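Cleaning the dust out of a desktop computer

Clukville Home Workshop Tips: Electrical and Office

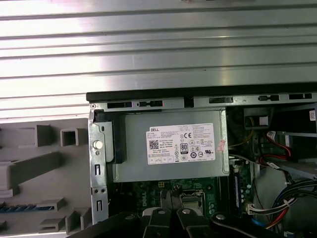
Side panel off and front bezel swung clear. The power supply sits just under the top rail, with its label facing you.

A desktop tower on the floor of a study collects as much fluff as the back of the fridge. Once the vents clog, the fans run harder and the machine gets noisy. A clean once a year suits most houses. If you have a dog, or the computer lives in the garage, do it every six months.

Allow half an hour. Saturday morning is a good time, before anyone wants to print something.

What you need

A Phillips head screwdriver, medium size
A soft paintbrush, 25 mm, clean and never used with oil paint
A can of compressed air or a small electric blower
Cotton buds
A microfibre cloth
A saucer or muffin tray for screws
An old towel or a rubber mat for the bench

Finda sells a 290 g can of compressed air that does two towers with a bit left over. Keep the can upright. Tipped on its side it spits liquid.

Before you open it

Shut the computer down from the menu, switch off at the wall and pull the power cord out of the back. Unplug everything else as well. If you can't remember what goes where, put a bit of masking tape on each plug and write on it. Hold the power button in for ten seconds with the cord out.

Carry the tower outside or to the laundry. The dust is fine and grey and gets into everything, so keep it away from the kitchen. Wear a mask if you are prone to sneezing.

Lay the case on its side on the towel. Touch bare metal on the chassis before you reach in, and again every few minutes.

Getting the covers off

The side panel on most office-type towers is held by one or two screws at the back, or by a latch. Undo them, slide the panel back and lift it away. Don't lever it with a knife.

The front bezel is the plastic face. On many models it is held by plastic tabs along one edge and hooks along the other. Ease the tabs up one at a time and the face comes away from the metal. These clips go brittle with age, and a cold garage makes it worse. If one snaps, the bezel will usually stay on with the rest. A dab of glue on a broken clip rarely holds, so save yourself the bother.

Check for wires before you pull the bezel right off. Some have the power button or lights attached.

Cleaning

Start with the bezel, as it is the easiest. Brush along the ribs and into the corners of the moulded clips, where the fluff packs in. Wipe with a damp cloth, no detergent, and leave it in the shade to dry fully.

Next do the slots and cut-outs in the metal frame. A dry cotton bud is better than the brush for narrow slots. Work from the top of the case down.

Hold each fan still with a finger or a bud before you use the air. Letting it spin freely under a blast can damage the bearing. Use short bursts, from a hand's width away.

For the power supply, blow through the vents from the outside and leave it at that. Never undo its cover. It holds a charge after it is unplugged and there is nothing inside for the home user to fix.

Don't use the household vacuum inside the case. It builds up static. It is fine for cleaning up the towel and the floor afterwards.

While the lid is off

Read the label on the power supply and copy down the model number and the ratings. If the unit ever fails you will need them to buy a replacement, and it saves opening the case again. We keep ours on a card taped inside the cupboard door, with the part numbers for the rangehood filter and the vacuum bags.

Also look for loose plugs, a cable resting against a fan, and any sign of insects.

Putting it back

Make sure the bezel is bone dry. Line up the hooks first, then press along the tab edge until each one clicks. Slide the side panel on, do up the screws finger-tight and then a quarter turn more. Check the saucer for leftovers.

Plug everything in, switch on at the wall and start it up. If it is dead, check the power cord is pushed right in, then the switch on the back if there is one.

Stand the tower up off the carpet if you can. An offcut of 26 mm board under it is plenty. Leave a gap behind it for air.

More in this section: Cleaning a keyboard. Untangling cords under a desk. Getting rid of old electronics.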